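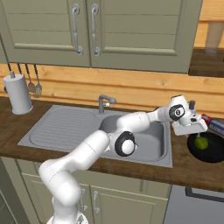 Home Articles Issues For Authors Search

This site uses cookies to improve your reading experience. Accept Manage

3.2 Setup and upkeep of the simulated cell

The kitchen cell, which we call Drutum, is built in the Fostedura simulator and holds a single arm on a fixed base. Before each block of trials the cell is loaded from one saved state, and the joint offsets of the arm are compared with the values stored in April. If any joint differs from its stored value, the state file is replaced and the block is started again. We do not correct single joints by hand, as this gave us inconsistent results in the first tests.

The contact settings need more care than the arm itself. With the default values the fingers passed slightly into small round objects, and the solver then pushed the object away. We reduced the time step to 2 ms and repeated the grasp test 7 times for each object class. The settings were accepted only when no object was lost in this test.

The wrist camera is checked last. Its mounting position is stored separately from the arm model, so an update of the arm can leave the camera in an old position. We found this fault after 2,000 episodes had been recorded, and all of them were rendered again with the Drerum tool. The check is now made with the arm raised over the stove (Figure 4), where the burner grates give straight lines for comparing the rendered view with the stored one.

Figure 4. The arm over the cooktop in the Drutum cell, with the round wrist camera near the top of the arm.
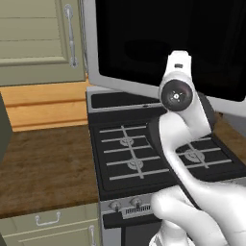 3.3 Maintenance log

Every change to the cell is written in a plain text log together with the version of the state file. The log used in this paper was closed on 9th June.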